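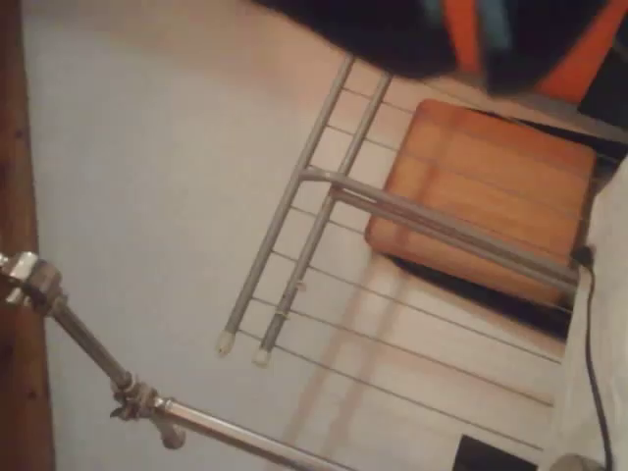

Floor and wood trim, in light.

Home Skin Hair Makeup Archive Contact

Notes on Changing a Cleanser in Winter

2024-01-07

Readers of this journal have asked for a full account of the change in my evening routine, which was first mentioned in May. The present entry sets out the products used, the order of application, and the results to date.

For several years I relied on the Wollavon foaming cleanser. It removed makeup well and rinsed quickly. Once the heating was on, however, my cheeks felt tight within minutes of washing, and foundation settled into dry patches by noon. I replaced it with the Solleo cream cleanser, used at night only. In the morning I now rinse with lukewarm water and apply moisturizer while the skin is still damp.
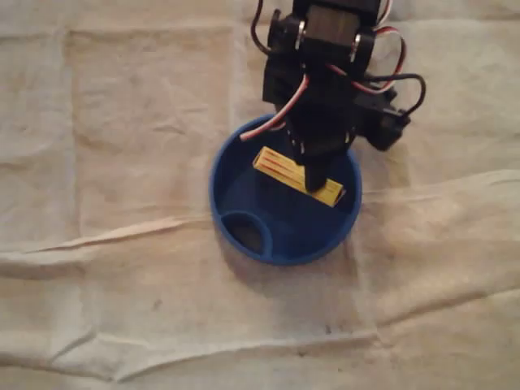 One reader wrote that a cream cleanser had left a film along her hairline, and that she went back to foam after a week. Her concern is a fair one. I noticed the same film during the first few evenings and resolved it by using a smaller amount and a damp cotton cloth. Waterproof mascara still requires a separate remover, and I would not advise rubbing the cream over the lashes.

The moisturizer is by Sequeira, in the unscented version. It is applied in two thin layers, with a short wait between them. A single heavy layer pilled under sunscreen and had to be washed off on more than one occasion.

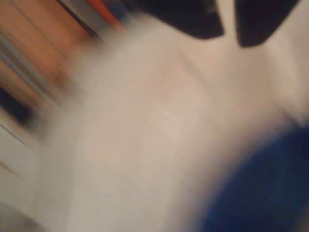
The second layer may be omitted in humid weather. I have also suspended my exfoliating toner until spring and will report separately when it is resumed. The Evulora lip balm remains in use at bedtime. Its texture is firm, and it should be warmed with a fingertip before application.

Persons with a diagnosed skin condition should consult a dermatologist before altering any treatment.

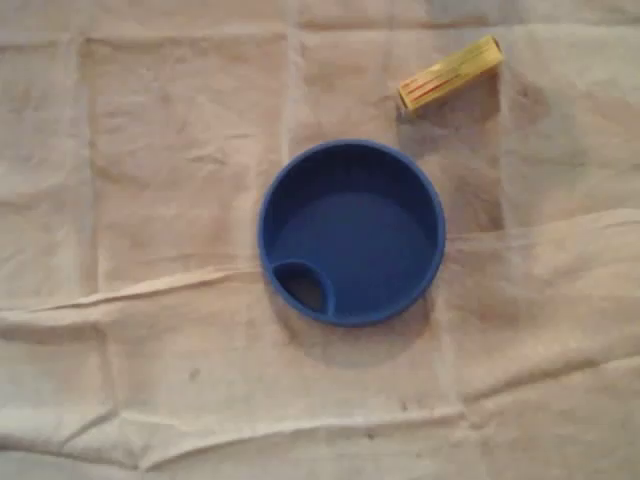
Cost and Availability

The cleanser and the moisturizer were purchased at full price. No samples were accepted. One tube of cleanser has lasted 16 weeks with nightly use.

2 Comments

Does the Sequeira cream sit well under powder? Mine goes patchy around the nose.

I stayed with the Wollavon foam but only every other night. Much less tightness so far.

Search this blog Enter keyword Go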